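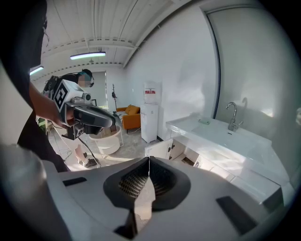
Home Syllabus Notes Labs Contact
Search this site... Go

Week 11 notes: the gripper that said it was closed

OK, so this is the fault I promised you on Tuesday! Marlene Wunderlich and I lost most of April to it, on the Samo hand-held grippers. The log showed the jaw fully shut in 198 takes out of 300, and when we replayed those takes the arm squeezed thin air (or, once, my coffee cup -- sorry, Anneliese).

We blamed the tracking first. Wrong! The markers were fine. A cable was tugging on the jaw encoder plug whenever the operator reached low, the reading dropped out, and our code filled the gap with zero. Zero means closed. Ouch.

For lab: find every spot in your logger where a missing value turns into a number, and make it stop the take instead. Then reach low 20 times with the cable on and look at the plot before you record anything. Bring the plot -- I'll want to see it.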